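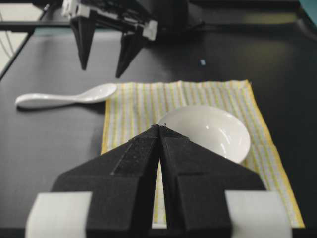 Isabelle Landry
A few posts on laying a table with cloth napkins. I've gone over to them for good and people keep asking me how I manage the washing, so I'll put it all in one place.

Isabelle Landry
First, what I use. Mine are cream cotton with thin stripes and a plain yellow border. I bought them in May from Tetau, the linen shop near the station in Drarkirholm. They had a bin of seconds by the till. The stripes on one of mine don't run quite straight, but you'd have to lay a ruler on it to notice.

Isabelle Landry
I don't own placemats any more. The napkin goes flat on the table and the bowl goes on top of it. If someone wants to wipe their hands there's a second one folded by the bread. Fewer things to put away.

Isabelle Landry
The table is dark and shows everything. Crumbs, rings, dust an hour after I've dusted. A light cloth under each bowl deals with most of that. I shake it out of the back door afterwards.

Isabelle Landry
On bowls. Mine are white, shallow and round. I use them for soup, pasta, salad, porridge and most other things. I got rid of the deep ones last winter because they wouldn't stack under the shelf, and I haven't missed them except once, for noodles.

Isabelle Landry
Shallow bowls cool the soup down quickly. If you like it very hot, warm the bowl first with water from the kettle, tip it out and dry it. Otherwise the first half is right and the second half is lukewarm.

Isabelle Landry
Washing. Napkins go in at 40 with the tea towels. No softener. Softener leaves a coating and then the cloth won't soak anything up, and a napkin that won't soak anything up is no use at the table.

Isabelle Landry
Tomato: cold water straight away, from the back of the cloth. Then washing-up liquid, rub, leave it ten minutes, rinse. Hang it in the sun if there is any.

Isabelle Landry
Oil: don't wet it. Bicarb on the spot, leave it till the morning, brush it off, then washing-up liquid, then the machine.

Isabelle Landry
Turmeric: I've not had full success with turmeric. It fades a bit each wash. When I make dal we use the old brown set.

Isabelle Landry
Ironing. I didn't for years. What I do now is pull them square while they're still damp, fold them in half and press them with my hands on the worktop, then hang them over the airer with the fold at the top. They come out flat enough. One edge usually ruffles a bit where the hem has shrunk more than the rest.

Isabelle Landry
If you do iron, do the border first and then the middle. The other way round you push all the slack into the hem and it goes wavy.

Isabelle Landry
Someone asked about shrinkage. Yes, they shrink. Mine lost 2 cm on the long side in the first wash and nothing since. Wash them before you decide whether they're big enough for your plates.

Isabelle Landry
Someone else asked where the napkin should go if it isn't under the bowl. Left of the plate, or on the plate if you're serving from the kitchen. I don't think it matters much at home. My mother would disagree. She puts them in glasses at Christmas.

Isabelle Landry
Straight edges do matter to me. I line the near edge of the cloth up with the edge of the table, two fingers' width back, and then put the bowl down. If you put the bowl down first and then try to straighten the cloth you end up dragging the lot about.

Isabelle Landry
Storage. They live in the top drawer of the dresser, folded in three and then in half, border outwards. The Sorkomance drawer dividers everyone recommended were too tall for my drawer, so they went back. A shoebox lid does the same job.

Isabelle Landry
Cost, as I've been asked twice now. Seconds at Tetau were 3 pounds each. The full-price ones were a good deal more and I couldn't see the difference. Paper ones are cheaper per packet, obviously, but we were getting through a packet most weeks.

Isabelle Landry
I did look at the striped ones at Kelemen too. Nice colours, but half polyester. They dry fast and don't crease, and they push the spill around the table. Feel the cloth between your fingers and read the label before you buy.

Isabelle Landry
How often do I wash them? After every dinner if there was sauce. After toast and the like, I shake them and use them again. Everyone in the house has a peg with their own cloth on it by the kitchen door. Guests get a clean one.

Isabelle Landry
Children: give them a dark one. Also let them lay the table. Mine put things down in a funny order at first, spoons underneath and so on, but now they do it while I'm draining the pasta and I don't have to ask.

Isabelle Landry
Scratches on white bowls. If you've got grey marks on the inside it's usually metal from the cutlery and it will come off. Bicarb mixed to a paste with a little water, soft cloth, go round gently, rinse. I do ours a couple of times a year. Try it on the underneath first if the bowl is old or has a pattern.

Isabelle Landry
Tea stains come off the same way. Don't use a scouring pad. It takes the shine off, and then they stain worse than before.

Isabelle Landry
Reply to a few of you about linen: yes, linen is lovely, and yes, it lasts longer. It also needs ironing, whatever people say, and I know myself. Cotton for every day. I've got two linen ones from my aunt and they come out for birthdays.

Isabelle Landry
I meant to say about hems. Check the corners before you buy seconds. A wonky stripe is fine, but a loose corner will be a hole after a few washes. If you spot one early it takes five minutes with a needle and ordinary thread. I've mended one in yellow and it hardly shows against the border.

Isabelle Landry
I'll do tablecloths another time. I've got a round one that has never hung evenly and I'd like to sort that out before I give anyone advice on it.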